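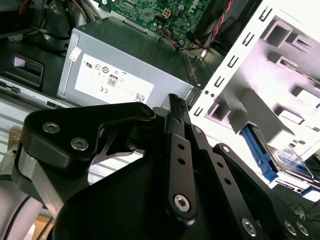

When should a robot arm be allowed near the inside of a computer?
Only after the computer has been unplugged from the wall, left to stand, and signed off by two people, with the arm itself held to a slow speed until everyone has stepped back behind the line. That is the short version of our rule sheet, and the rest of this report is about how we got there.

Where the project started

Our group took on the Wendo project in February, when the course handed out topics. Wendo is the name we gave to our little disassembly cell, and its job is to help take old desktop computers apart so the metal, boards and drives can go to the right place. The arm and the bench were already set up in the Skjelbred lab when we arrived, so we didn't have to build anything from scratch. What was missing was a set of rules that a new student could read in one sitting and follow without having to ask someone down the hall.

We did find a rule sheet of sorts. It was taped inside a cupboard door and had been written for a different bench, one that handled plastic tubs, and it said nothing at all about electricity. Power supplies can hold a charge after the cord comes out, and that worried us more than anything the arm might bump into.

How we wrote the rules

We started by reading whatever we could borrow. The library had the general robot safety standards, which are long and (to be fair to them) written for factories with fences and proper safety staff. We kept a notebook of every clause that seemed to matter for a bench our size, and then we argued over them, usually at the end of the afternoon when we should have been packing up. The Ulik recycling depot, which gave us our old computers, also let two of us spend a morning watching how their staff handle machines by hand. Their habits shaped our sheet quite a lot. They never open a power supply, for one thing. It comes out whole and goes into its own bin, and we copied that word for word.

The rules as they stand now

Before the arm is powered up, the cord comes out of the computer and stays on the bench where everyone can see it. The computer then stands for 10 minutes. We know this is longer than many people would wait, but we would sooner be a bit slow, and it gives you time to do the paperwork.

Two people sign the sheet. One runs the arm and the other watches with a hand near the stop button, and they don't swap jobs in the middle of a run.

The arm may touch the case, the drive cage and the outside of the power supply. It may not pry at a power supply casing or pull on a cable that is still connected at both ends. If wires are in the way, stop the arm, wait for the light to change, and move them by hand.

Speed stays at 20 per cent of the maximum whenever the gripper is inside a case. Sheet metal edges are sharp and a fast arm can bend a finger before you've had time to say stop.

Drives are logged before they leave the bench. Sernasance, the student group that looks after data privacy on campus, asked us to add this one and we were glad they did – none of us had thought about what might still be stored on them.

Trying it out

We gave the sheet to students from another group and asked them to work from it while we kept quiet, which was harder than it sounds! The waiting rule caused the most grumbling. The cable rule caused the most confusion, and our first wording of it ran to half a page, so we cut it down to what you see above. We also moved the sign-off box to the top of the sheet, as people kept starting the arm before they had turned the page over.

What we would still like to do

The sheet doesn't cover laptops, and it should, given that their batteries bring a whole other set of problems. We'd also like a proper colour copy on the wall by the stop button. Our budget didn't stretch to laminating, so for now it lives in a plastic sleeve on the hook beside the door.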